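Em defesa da pá de brincar

Escrevo sobre brinquedos há tempo suficiente para saber que a pá de praia não interessa a ninguém. Compra-se em março, quando aparecem os primeiros dias de sol, e em setembro já está esquecida no fundo da mala do carro. Acho que merece mais atenção, e acho também que quase todas as que se vendem são mal pensadas no mesmo sítio: o punho.

Uma criança de três anos não segura uma pá como um adulto. Agarra com a mão inteira, puxa, larga, torna a agarrar. Um cabo reto e liso roda-lhe na mão assim que a areia pesa. O punho fechado, em forma de D, resolve boa parte do problema, e os relevos para os dedos ajudam mais do que eu esperava.
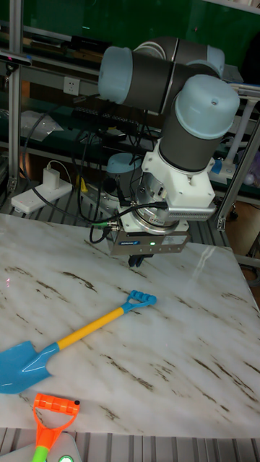 Pá azul e amarela, com punho em D e relevos para os dedos.

Edmund Tomaszewski, que vendeu brinquedos durante anos na Sampaio, discorda de mim. Diz que os relevos obrigam a mão a ficar numa só posição e que as crianças detestam isso. Tem alguma razão quando a mão é muito pequena. Mas uma criança que não gosta do punho pega pelo cabo, e continua a ter uma pá.

A segunda questão é a cor. Os catálogos encheram-se de bege e verde-seco, tons que ficam bem na sala dos pais. Na areia, uma pá bege desaparece. Prefiro o azul vivo, o amarelo, o laranja – cores que se encontram de longe ao fim da tarde.

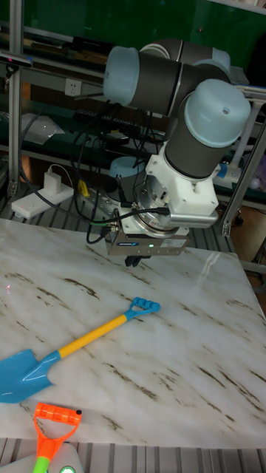

Lâmina azul, cabo amarelo. Ao canto, um punho laranja com haste verde.

Há ainda a vantagem de cada parte ter a sua cor. A Lorena Escobar, educadora, pede aos miúdos que peguem «pelo amarelo» quando passam a pá a um colega, e eles percebem à primeira. Com uma pá de uma cor só, teria de explicar o que é o cabo. 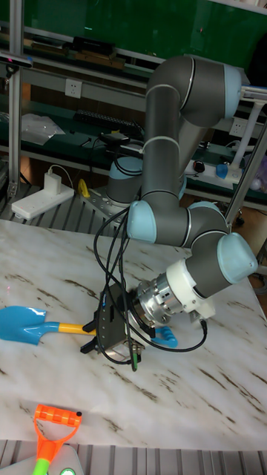

A pá segura pelo cabo amarelo, com o punho azul livre.

Não peço pás mais caras nem mais bonitas. Peço que quem as desenha passe uma manhã a ver crianças cavar e que as lojas as tenham à venda o ano inteiro. Também se cava em outubro, no quintal, e a terra molhada pesa bastante mais do que a areia.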